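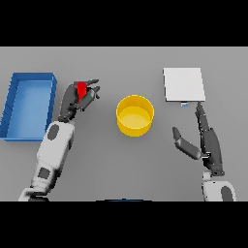 Figure 1. Simulated two-arm sorting task, with the left hand holding the red object and the right hand open near the white pad.

Planning and Control Software: Progress to the End of July

Work this period concentrated on the bimanual planner and on the tooling used to score it. The planner now schedules both arms from a single task queue, so that one hand may carry an object while the other approaches its next target. In the previous release the arms moved in turn.

The simulated test set was extended from 400 to 2,205 episodes, all on the tabletop layout with the blue tray, yellow bin and white pad. Guoqing Cheng rewrote the episode logger, and replays can now be started from any planner decision – a feature requested by the Purano team in the spring.

Two problems remain open. The finger controller still closes too early on small objects lying against the edge of the pad, and Marta Bilyk is revising the contact thresholds. The collision checker is also slow when both forearms are low over the table. A fix by Folke Boström is under review and should be merged before the next release.

Spending is within the approved budget. The compute allocation from Olteanu was used in full, and we request a further 40 node-days for the autumn runs.

Next period: integration of the Flundis perception module, and delivery of planner documentation to Diveo.

Submitted by Buppha Onsri, Project Lead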